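Print this page | E-mail this article

Two arms, one table and a long wait list

The Nikano bench kit ships in three boxes, and its lead designer would like you to know that she packed the first 154 of them herself. "I still have the tape gun," she says, laughing. We met on a Wednesday at the Tundmont workshop, where the kit gets its final shakedown.

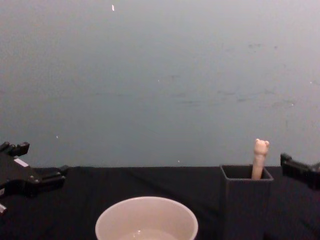
What she wanted to talk about was price. A full set of two arms, grippers, cameras and the Telow software rents for $997 a month, and small labs have jumped on it. "We wanted a teacher to be able to say yes without a meeting," she says. The practice tasks are just as down to earth – a white bowl, a square container, a stick with a little bear's head on top. "People smile at the bear, and then they try to pick it up and get very quiet!"

I tried it too, and I loved it. The arms follow your hands so closely that you stop thinking about them after a few minutes. 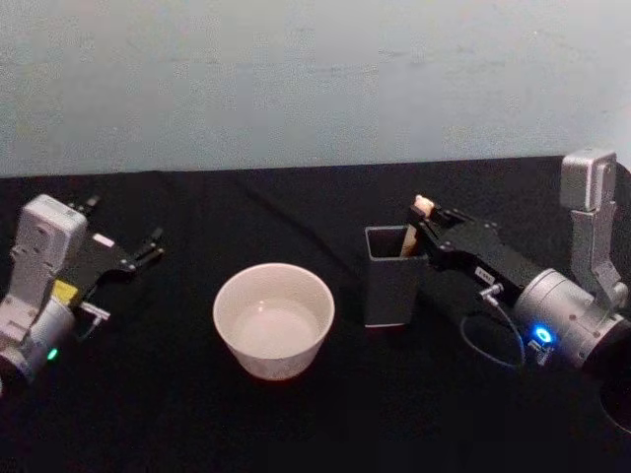

Setup is the other thing she is proud of. The manual used to run to 525 steps. "That was a bad winter," she says. The new one fits on a folded sheet, and the cameras now find their own settings while you get coffee. I would still like a longer power cord, and she wrote that down.

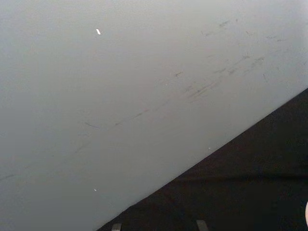

View from the gripper camera, fingertips at the bottom.

Next comes a lighter version, code name Evangelista, planned for March. "Same arms, smaller boxes," she says. "My back asked for that one."

Print this page | E-mail this article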